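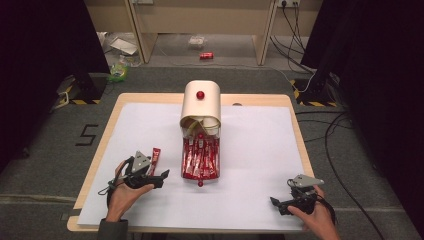
Filling a stick packet dispenser so the packets stay standing?

Posted by mugshelf_858

Hi all, I have a coffee corner problem and I'm hoping somebody here has been through it. I set up the drinks table for our community choir (Saturday mornings, lots of thirsty altos) and I finally got one of those dispensers with the clear compartment at the front, so people can see the sticks and pull one out. It holds the skinny single-serve kind, and I love how it looks when it's full. All those red packets lined up side by side like books!

The trouble is getting it there and keeping it there. I can stand up a first few with no problem, then I let go to grab the next one and the whole row slides over sideways like somebody leaned on a fence. If I drop in a handful they go in crisscross and I spend ages fishing them back out. And once it is full, the first couple of people take one each, and by the end of the coffee break everything left is lying flat at the bottom.

I buy the sticks in a box of 200 from Rusero and I'd guess the compartment takes a good chunk of that, but I've never gotten the same amount in twice. Do you fill from one end? From the middle? Should I be putting something in there to hold them up? I don't want to glue or tape anything where it shows, the clear part is the nice part. Also, mine has a soft folded bit of lining under the curved top that sags down a little over the opening, and it catches the tops of the packets when I'm loading. Is it okay to just tuck that back?

Thanks in advance, and sorry this is long for a question about coffee sticks.

Posted by teacartlady

Oh I know this one! I ran the hot drinks cart at a quilt show for years and we had two of these going all day long.

First thing, stop filling it standing up straight in front of you. Tip the dispenser back a little -- a folded dish towel under the front edge is plenty -- so the packets lean against the back wall of the compartment while you work. You'll be amazed what a difference that makes. Put your first stick in at one end, right up against the side, and work across. I'm right handed so I start on the left. Each new one gets pressed up snug against the last one before you let go.

Second thing, shake the sticks down before they go in. Hold one upright by the top seam and give it a flick so the powder drops to the bottom. Then it has a fat heavy foot and a flat thin top, and it wants to stand. The ones that fall over are nearly always the ones where the powder is all up in the top half from lying on its side in the box. I do a bunch at a time, tap tap tap on the table like you're squaring up a deck of cards, with the printing all facing the same way if I'm feeling fancy.

When you get close to the end it'll feel full and it probably isn't. Slide a butter knife (the flat side!) down between the last packet and the wall, push the row over gently, and you'll usually get a few more in. You want it packed tight enough that they hold each other up, but loose enough that one pulls out without bringing its neighbors along. If you have to tug, take one out.

For the part where people empty it from one side and it all goes over, I used a little block. Ours was a piece of foam cut to the depth of the compartment, and whoever was on the cart scooted it over every so often and closed up the gap. If you don't want to see foam through the clear front, wrap it in paper that matches the packets.

On the lining, yes, I'd tuck it back with a clothespin while you're loading and let it down after. I wouldn't cut it. We had a fabric one that somebody trimmed and it frayed into the cocoa.

Lay down some paper too before you start. One split stick and you've got powder in every crack of the table, and with paper you just fold it up and toss it.

Posted by dk_breakroom

just dump them in a mug

Posted by halfcaf_in_ohio

Ha, the mug does work, I'll give it that. But if you like the dispenser I'd add a couple of things to what teacartlady wrote.

Check the height of your sticks against the compartment before you blame your technique. I used to buy the Jutodico ones and they stood up beautifully, then I switched to Provus to save a little money and those were a hair shorter and a lot slicker. Same dispenser, same me, and they slid all over the place. I ended up sticking a strip of that rubbery shelf liner on the floor of the compartment. It's hidden once the packets are in. Haven't had a landslide since.

I also don't fill mine all at once anymore. If I know we're getting 30 people I put in 50 and use a spacer for the rest of the width. Refilling halfway through is a pain with a line of people reaching past you, so I do the count at home and bring the extras in a sandwich bag.

One place I'd disagree is starting at the end. I put one at each end and work toward the middle. It takes longer and you do need both hands, but the last few go in the center and it wedges the whole row nice and even. Try it both ways and see which one makes you say fewer bad words.

Posted by mugshelf_858

You are all wonderful (even the mug person). I flicked the powder down last night and they stood up on the first try, I might have cheered a little. Clothespin on the lining too. Going to hunt through the kitchen drawer for shelf liner before Saturday, and I think I've got some foam left over from a lamp box that I can cut down for a block.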